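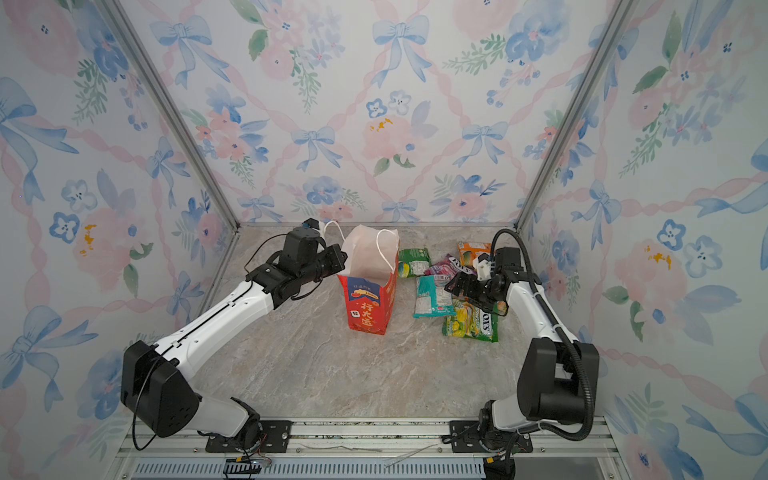 Home Kitchen Garden Paper & Party Reviews A-Z Contact

Paper gift bags for candy and small treats: the Narkow medium bag

Reviewed by Lempi Ahonen
22 April 2020

I fill a lot of gift bags. Most of them go out in December, but there are teacher gifts, birthdays and a few thank-you bags in between, and nearly all of them hold packets of candy or tea. I used to buy whatever was on the rack at the drugstore. Last winter I ordered a pack of the Narkow medium paper bags and I have now used enough of them to say what they are good for.

The Narkow is a tall paper bag with a folded bottom and two cord handles. It comes packed flat. It opens with one hand if you push your fist down to the bottom, and it stands up by itself once the base is pressed out. I mention the standing up first since it is the thing I care about most. A bag that leans over while you are trying to fill it is a nuisance.

For packets, the shape is good. Soft candy bags like Fox's go in upright, one behind the other, and the printed fronts show if you leave the top open. Five packets of that type make a decent present and leave room for a card. If you want it to look full, put tissue in the bottom first – one sheet, crumpled, is plenty. With more than that the packets ride up and the top bulges.

Order matters a little. I put the heaviest packet at the back and the flattest at the front. Mixed colors look better than five of the same, and a red bag goes with almost anything you put in it. Greens and oranges show up well against it. Purple is fine too. I had thought teal would look wrong with red and I was mistaken.

The handles are the best part. They are cord, knotted on the inside, and the holes have a strip of card behind them. I loaded one bag with jars and carried it from the car to my sister's door and back again when she was out. The holes had not stretched. The cords are a bit stiff when new and stick out to the sides, which gets in the way when you are filling. Fold them down over the outside before you start.

The paper is heavier than the drugstore kind. It creases if you fold it the wrong way and the crease stays white, so store them flat under something. I keep mine under a cutting board in the hall closet.

Now the complaints. The side gussets are narrow. A square box of chocolates will not go in flat, and if you force it the seam at the back starts to lift. One of mine split all the way down that way. The glue on the base was also poor on two bags in the pack, and I fixed those with tape. There is no gift tag included, though the listing shows one, and the listing photo makes the bag look wider than it is.

I also tried the Brullow bag in the same size. It is wider and takes boxes easily, but the handles are flat ribbon glued to the inside, and one came off before I had finished filling the bag. For candy packets I would take the Narkow. For boxes I would take the Brullow and carry it from underneath.

Can they be reused? Yes, if the person you give it to doesn't write on it. I have had three come back to me and they were fine for a second round. The corners go soft after that.

Buy them in the large pack if you have somewhere to keep it. The small pack costs nearly twice as much per bag.

Rating: 9 out of 10 for packets, a good deal less for boxes.

Comments

Marge T.
I have the same trouble with the gussets. A piece of cardboard cut to fit the bottom helps some.

Rawashdeh
We went through 100 of these for a school fair. Four had bad glue. Handles were fine on every one.

pjk
Does the medium take a wine bottle?

Lempi Ahonen
It does, standing up. The neck comes above the top on a tall bottle.

Marge T.
Forgot to say – the large size has wider sides, if boxes are what you need it for.

Previous review Next review Back to top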